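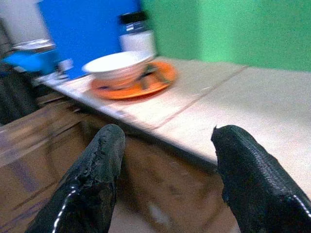 Besuch im Ausbildungszentrum Testevance, 8. März 2022

Das Zentrum bildet Fachkräfte für Restaurants und Veranstaltungsgastronomie aus. Angeboten werden eine dreijährige duale Ausbildung und ein verkürzter Weg über 15 Monate für Quereinsteiger. Die Führung übernahm Régis Moulin, Leiter des Fachbereichs Service.

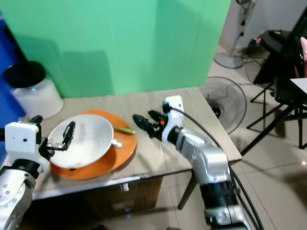 Zulassung und Aufbau

Vorausgesetzt werden ein Schulabschluss und ein Praktikum von 2 Wochen. Für den Jahrgang ab Oktober stehen 37 Plätze zur Verfügung. Der Theorieblock umfasst Warenkunde, Hygienerecht, Kalkulation und Fachenglisch bei Nuala Conneely. Für die Dienstplanung wird die Software Fukska verwendet.

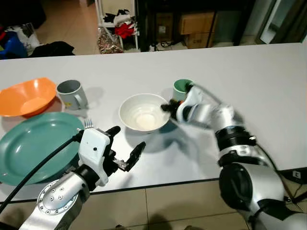
Der Praxisanteil liegt bei 70 Prozent und beginnt mit dem Eindecken. Geprüft werden Abstände, Ausrichtung und Laufwege. Die Henkelstellung zählt zu den Bewertungspunkten; der graue Becher steht mit dem Henkel nach rechts, was der Hausregel für Rechtshänder entspricht. Abweichungen werden im Bewertungsbogen vermerkt und mit den Auszubildenden besprochen. Karim Zoubi, zweites Lehrjahr, nannte das Tragen mehrerer Teller als schwierigsten Teil der Zwischenprüfung. 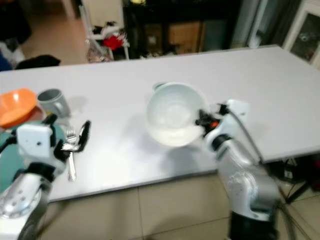

Übergang in den Beruf

Kooperationsbetriebe sind unter anderem das Hotel Urquhart und der Caterer Prirkimel. Die Vergütung richtet sich nach dem Betrieb; eine Übersicht lag am Empfang aus. Bewerbungen gehen schriftlich an das Sekretariat, Ansprechpartner ist Maxence Mallet.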